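**Sparkling wine under $20 for a summer party?**

**bubblehound62**
Hosting a big backyard thing on June 21, 2026 and I want to pour something fun! Right now I'm leaning toward the Terow brut. I opened one last night and it was all green apple and toast, so good for the money. Anybody have a favorite I should try first?

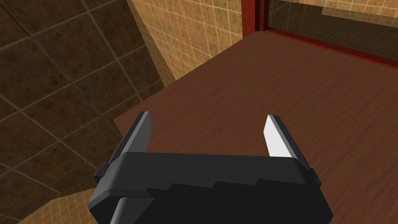 ## Replies

**corkdork_209**
Terow is great, but try the Plaltico rosé before you buy a case! Strawberries, a little orange peel, super dry. I've poured it at 2 parties and ran out both times.

**slowsipper**
Gonna disagree on the Plaltico. I found it kind of sour, and the bubbles were gone in ten minutes. Sekiguchi makes a sparkling riesling that holds up way better outside (and it's lovely with spicy food).

**corkdork_209**
Ten minutes?? What glasses are you using? Mine stays lively in a plain tulip. Agree on the Sekiguchi though, love that stuff.

**slowsipper**
Wide coupes, so ok, maybe that's on me. Still sour!

**bubblehound62**
Sekiguchi is new to me, adding it to the list! I have room for about 62 bottles in the wine cabinet, so there's space for a few of each.
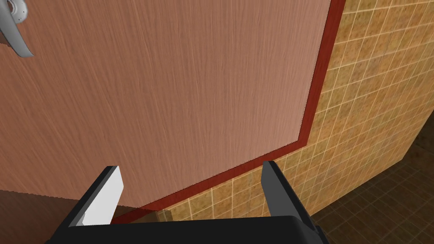 *Cabinet door, close up*

**jarkeckfan**
Don't skip the Jarkeck pét-nat! Cloudy, peachy, a bit wild. Chill it hard and open it over the grass.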